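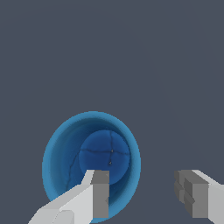
Setting Up and Maintaining the Bowl Cell

Workshop Tips, Ovusix Training Shop

The following tips apply to the single-arm cell and to the simulated copy of it kept on the shop computers. Members are asked to read them before changing any setting. The cell has one arm, a two-finger gripper and one small blue container, and most of the faults reported to the desk come from how these three are lined up with one another.

Before You Begin

Open the simulated cell first. Every change to the fingers, the approach height or the container position must be tried there before it is made on the bench. Load the file named Zitora and check that it opens with the plain gray background. The background is left bare on purpose, so that the edge of a blue part is easy to find in the close view.

Write down the present settings on the cell card. Member accounts can overwrite the shared file, and an earlier setting that was not written down cannot be recovered from the program.

Checking the Fingers

1. Open the gripper fully and look at both inner faces in the close view. They should face each other squarely. A finger that has been put back one notch too high will show its top edge above that of its partner.

2. Compare the position of the ball with the gap between the fingers. If the ball lies nearer to one finger than to the other, move the arm sideways until the gap is centered on it. Do not make up the difference by closing the gripper further, as this drags the container along with the ball.

3. On the bench, wipe the finger pads with a dry lint-free cloth. Solvent softens the pads and leaves them tacky for several days.

4. Check the two screws at the root of each finger. Tighten them by hand with the short key kept in the Agudelo drawer. The long key gives too much force and has already stripped one thread.

5. Close the gripper slowly on nothing and listen. A click near the end of travel usually means grit in the slide. Brush it out toward the open end.

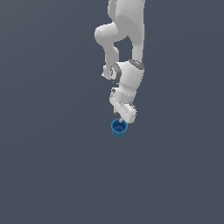
Setting the Approach Height

The arm should come down over the container from above, with the elbow kept well clear of the upper link. When the elbow is folded too tightly, the cable on the bench arm is pinched at the same point every cycle, and the outer sleeve will wear through. Sleeve wear was behind two of the stoppages reported last winter.

Bring the arm down in short steps until a fingertip is close to the rim, then stop and change to the side view. The view from overhead makes the gap seem smaller than it is. Members who set the height from overhead alone tend to leave the fingers too high and then wonder why the grip misses.

Set the low point so that the fingertips can enter the opening without touching the floor of the container. Enter this value in the height box, save, and run the approach at slow speed - never at full speed on the first try. In the shared file the height box currently reads 638. Any other value should be entered on the card with the initials of the person who set it.

The hand may sit at a slant when seen from the side. A slant is acceptable if both fingertips clear the rim. If one fingertip would meet the rim before the other, turn the wrist a little at a time and repeat the slow approach.

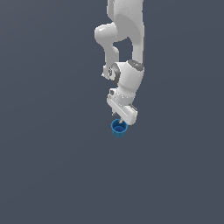

Arm seen from above and slightly to the side, with the lower fingertip at the rim of the cup.

Monthly Care

Wipe the white covers with a damp cloth and mild dish soap, then dry them. Pay attention to the dark rings at the wrist, where dust gathers and works its way into the joint. Do not spray anything directly on the arm.

Move each joint by hand with the power off. The motion should be even. A stiff spot at the wrist should be reported to Štěpánka Říha, who holds the service kit and the Nullthorpe grease. No other grease may be used on this cell.

Replace the finger pads when the ridges can no longer be felt with a fingernail. Pads are stored in pairs and must be changed in pairs. The reorder number is 804, and the form is in the front pocket of the binder.

Reporting a Fault

Faults are to be entered in the binder before the cell is used again. Please give the height setting, the speed, and whether the fault also appears in the simulated cell. A fault that appears in both is most often a setting. If it appears on the bench only, check the pads, screws and cable before calling for help.

Questions about the shared file may be sent to Musa Wike at the shop desk, extension 78.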